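Zenirmont Clothing Exchange
Minutes of the May planning meeting

Opening
Concetta Negri opened the meeting at 6:15 and thanked everyone for squeezing in around the tea urn, which is still living in the corner until we find it a better home. There were 14 of us present, and the minutes of the last meeting were agreed with one small spelling fixed.

Folding and sorting
We had a good long talk about folding, longer than planned, but it was a pleasant one. Dark shirts are to be laid out flat on the white table first, smoothed by hand, and then folded into a wide rectangle so they stack well on the shelf.

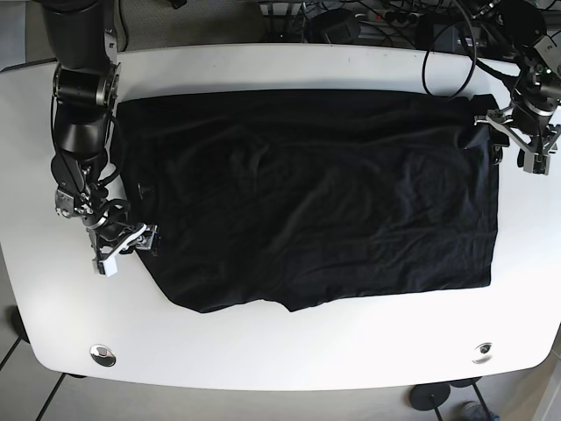
Several people felt the hems should be lined up before the second fold, and others were happy to leave them a bit uneven — we agreed that either will do on a busy evening. Knits will go on the lower shelf from now on. Concetta kindly offered to wipe the table top down before each session.

Pale fabrics
Pale pieces will be sorted separately and kept well away from the darks, as we have had some sad moments with lint. The Cattaneo bags came up again, and it was agreed to keep two of them just for whites and creams.
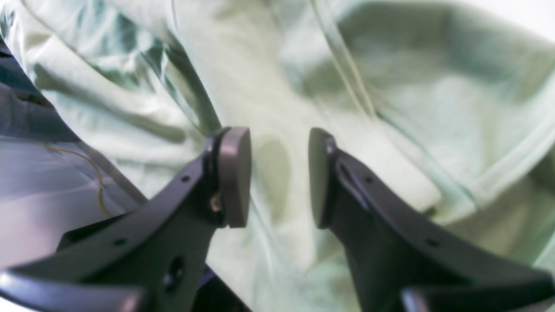

Money
We have $698 in the account after paying $119 for hangers from Skivico. The quote from Berumach for new shelving was felt to be dear, lovely as the shelves are, and will be looked at again in the fall.

Any other business
The spare key is with Concetta. Please bring your own mug next time.

The meeting closed at 7:40.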